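Segmentation merges touching rings into one instance in jewelry tray clips

Posted in Perception and Labeling
June 30, 2020

Triscombe_lab

I'm training an instance segmentation model on clips from two hand-held grippers sorting small jewelry. The set is 3,189 frames. Large items come out fine. Two rings that overlap get one mask, and a beaded ring between the fingertips often gets merged with the blue pads. Inputs are resized to a quarter of the original width before training. A typical frame:
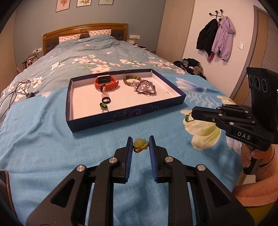 Watch, rings and bracelets in the tray, with one ring at each gripper.

I tried lowering the NMS threshold and it made the overlaps worse. Is this a labeling problem or a resolution problem?

Heino Rimkutė

Probably both, but start with resolution. After your resize a ring can be only a few pixels thick. Crop to the tray and the fingertips, run the model on the crops at full size, then map the masks back. Lowering NMS drops more overlapping boxes, so go the other way – try soft-NMS.

For labels, check that the hole of each ring is left out of its mask. In the black and green pair, one ring crosses the top of the other, and filled-in polygons there teach the model they are one object. I relabeled 110 frames this way on Pettigrew and the merging mostly stopped.

nemden24

just use a bigger backbone

Fandbridge

Add the fingertips as their own class if you haven't. That fixed the pad problem for us after 4 epochs. The tray overlaps stayed bad until we cropped.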